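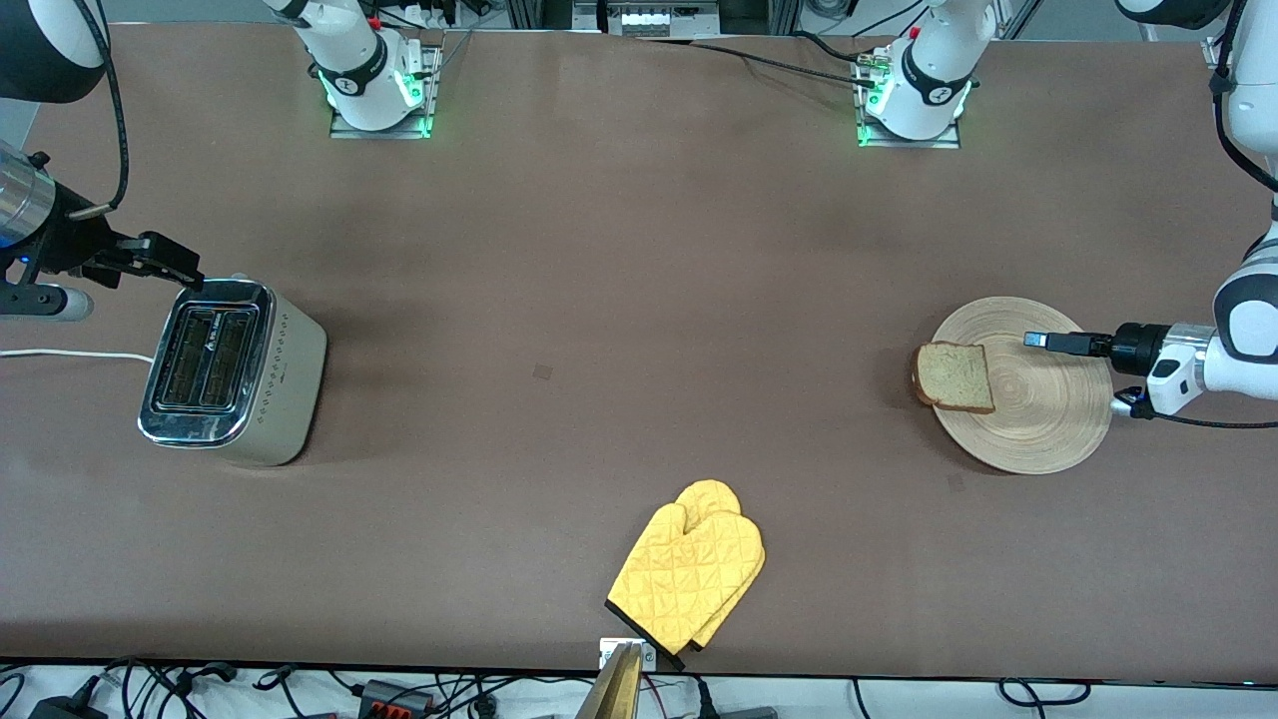 How long can a sliced loaf stay on the counter before it is better kept in the freezer?

Two days is a good limit for most bakery bread. After that, freeze it in slices and toast each one as you need it.

That advice comes from the new Komarel breakfast guide, released today by Prulard, the kitchenware company based in Grondotden. The guide covers the small jobs of a weekday breakfast: storing bread, slicing it, toasting it and getting it to the table while the crust still has some bite.

Grondotden, 2023-11-03 — Prulard put the guide together after a survey of 277 households that own a toaster with two slots. The survey ran in July and asked people what they toast, how often they empty the crumb tray and what they put the toast on afterward. Uneven browning was the most common complaint. Soft, damp toast came second.

The guide's answer to the second complaint is simple. Toast gives off steam when it comes out of the slot, and a cold, glazed plate holds that steam against the bread. Prulard suggests a wooden plate or a rack, with the slices laid side by side. A stack of toast goes soft in the middle within minutes.

For uneven browning, the guide asks readers to check the slice first. Bread cut thicker at one end will brown faster on that side. Dark, dense loaves often need a lower setting and a second turn. Frozen slices should go in straight from the bag — most toasters have a setting for this.

The cleaning section has 3 steps. Unplug the toaster and let it cool. Slide out the crumb tray and wipe it with a dry cloth. Turn the toaster over above the sink and tap it lightly. Knives and forks should never go into the slots, even when the plug is out.

The guide also has a page on where to stand a toaster. It should have clear space above it and sit well away from curtains and shelves. The cord should lie flat and stay back from the edge of the table.

Printed copies are free at Wieser home stores while they last. Up to 3000 have been printed in the first run. The same text can be downloaded from the Prulard website, along with a one-page cleaning card to keep inside a cupboard door.

About Prulard

Prulard makes plates, boards and bread boxes for home kitchens. Komarel is its breakfast line and is sold through Wieser home stores.

Press contact: Prulard Press Office, Grondotden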